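Clonddale shoe swap moves to bigger hall, adds table for foam clogs

Sunday, September 6, 2020

CLONDDALE - The fall shoe swap run by the Bomen Street Exchange will move to the Revville Hall annex next month, organizers said this week, and clogs will get a table of their own for the first time.

The swap takes donated shoes in wearable condition and gives them away at no charge. It has collected 2,000 pairs over the years, most of them sneakers and children's school shoes. Ayten Ersoy, who runs the exchange, said foam clogs used to go into a mixed bin with sandals and slippers, where pairs got separated.

"We would end up with a box of lefts," Ersoy said. "People want them for work. Kitchen staff, nurses, people who garden. They should be able to find a pair without digging." 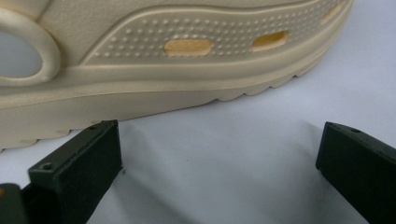 A beige clog with side vents and a textured panel, on a white surface.

Sorting for the October event has already started. Hyun-seo Um, who handles intake, said every donated shoe is washed, dried out of the sun and matched before it goes on display. Clogs with split straps or soles worn smooth are set aside and will not be given out.

Light-colored pairs take the longest to clean, Um said. Dirt settles in the tread and around the side openings, and intake workers go over those spots with an old toothbrush and dish soap. Bleach is not used.

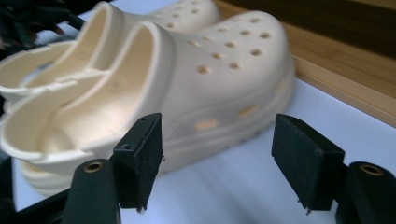 Matching is done by size stamp first and then by style, and both shoes stay together on the table from that point on. Clogs in the same color can differ in small ways, so sorters compare the two before tying on a tag. On a cream pair like this one, they would look at the round holes over the toe, the short slots along the side and the thickness of the sole. If one shoe differs, both go back to the intake shelf until a mate turns up.

Visitors may take one pair per person in the first hour and more after that if stock allows. Entry will be held to 100 people at a time, and masks are required inside. There will be no trying on at the tables. Chairs will be set along the east wall for that, with paper foot covers at the door.

Berkay Oral of Özkan Shoe Repair will be on hand to glue loose soles and replace buckles on leather shoes. He said he will not be able to repair foam clogs at the event.

Donations are being accepted at the annex side door on weekdays from 11 a.m. to 5 p.m. Shoes should be tied or banded together in pairs. Boots are welcome. Skates and ski boots are not. Anyone with a large donation should call ahead and ask for Aaliyah Cloutier at the exchange office.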